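Ticket: left/right gripper streams drifting apart during collection
Project: Kumotow handheld set
Site: Drarau room
Opened: Friday, November 7, 2025
Priority: high
Status: open, workaround in place

Problem
Two-hand episodes coming back from ingest flagged SYNC_WARN. Left gripper video lags the right by 8 frames at the end of a long take. Starts fine, gets worse the longer the operator records. Short takes pass. Single-hand takes all pass.

Expected: both streams inside 2 frames the whole way or the episode is no good for training - the policy learns the handoff at the wrong moment.

Tried so far
- Restarted recorder on both sides. No change.
- Swapped SD cards left to right. Lag stayed with the left unit, so not the card.
- New cable on left. Same.
- Rolled back to the June firmware on left only. Worse, put it back.
- Checked free space, plenty.

Log from the left unit says "clock source: internal" on every boot. Right says "clock source: host". Should be host on both. Config file on both says host, so left is ignoring it or never gets the handshake.

Next test was a sync check in the room, both grippers up and the operator on the headset so we can call start and stop from the desk. Recorder set to dump raw timestamps every 20 ms.
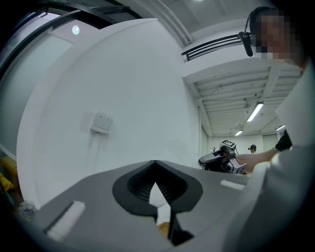

Timestamps from that one are on the Stivico share under sync_check, file is called left_right_raw (not the _old one, ignore that). Gap at start is zero, then grows in a straight line. Looks like plain clock drift, no dropped frames. I went thru the whole left file and the frame numbers have no holes.

Also tried starting left first, then right. Left picked up host clock one time, lost it again after the next power cycle. Havent been able to repeat it. So maybe a boot race, left comes up before the host is ready to answer??

Workaround for now
- keep two-hand takes short, stop and restart between tasks
- boot host, wait for the ready line in the log, THEN power left
- check the log for "clock source: host" before recording anything
- if it says internal, power cycle and look again

Already collected
Batch of 1000 episodes from the Chaudhary tasks is on hold. Dont delete. If the drift really is linear we can probably re-time the left stream from the raw timestamps and save most of it. Single-hand ones can be released now, I ahve tagged them.

Need from firmware
- why left ignores the config value
- a retry on the clock handshake, or at least refuse to record on internal
- a louder warning, the log line is way too easy to miss

Leaving this open until a long take passes on both units.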